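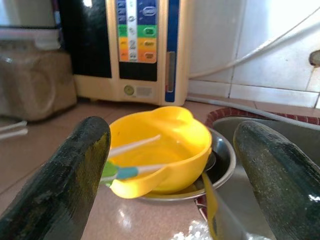

Mirta Domínguez asks why a toothbrush would be anywhere near a kitchen sink, and whether a sponge wouldn't do the same job on a rolled rim.

A sponge rides over the top of the curl. The residue sits underneath, where the steel folds back on itself. Bristles get in there. Soft ones, medium at most. Hard bristles leave hairlines on a polished finish.

Procedure for a shallow steel dish: warm water, one drop of detergent, brush flat to the rim, go around once in each direction. Rinse. Turn it over, check the curl with a fingertip. If it drags, repeat.

The kitchen brush stays in the kitchen. Mine lives in the yellow bowl so it can't migrate back to the bathroom. Fermín Pereyra has asked twice if it's a spare. It is not.

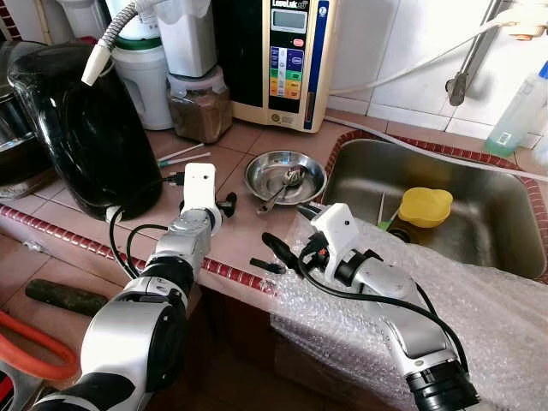
Spoons get the same treatment, mostly at the neck where the handle meets the bowl. Tea builds up there first. Baking soda paste, 3 minutes, then the brush.

Don't leave a steel spoon sitting in a steel dish with salt water in it. You get small pits and they don't polish out.

Kettle next. Exterior only: damp cloth, unplugged, base kept off the sink side of the counter. Black gloss shows every streak, so dry it right away with a second cloth.

Descaling is a separate job. Citric acid, 2 tablespoons per full kettle, boil, let it stand, pour out, boil plain water once and discard. I do it every October and once more when the flakes come back.

Tile counters: the tile is easy, the grout is the work. Same kind of brush, different one. Mark the handles. I don't use vinegar on grout. It eats the cement over time and then you're regrouting.

Aldana Villalba wants to know about the small border tiles on the front edge. More grout per inch than anything else in the room. Brush along the lines, wipe up the slurry before it dries, move on to the next stretch.

Next thread is the sink drain. I need to find the gasket first.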